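February, evening

Sink day again. Sixten Amundsen and I shared the Tunstall task, moving small things between the compartments with the hand-held grippers. We had 124 takes by lunch and 162 when I stopped to check them. Ward Van Wijk wants 170 before we change objects.

The small green piece is slow work. I have to come in from the side and keep the marker facing up, and my wrist aches from it.

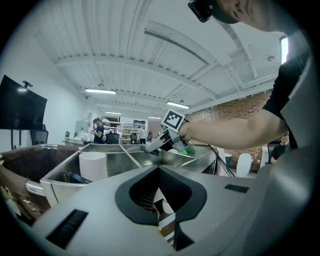
After supper

Went through the afternoon takes at home. Threw out 2 where I closed the fingers too early. Ward says to keep the clumsy ones if the object ends up in the right place, so I put three back. Tomorrow we start on the Mandau list. Need to bring tape and the long cable.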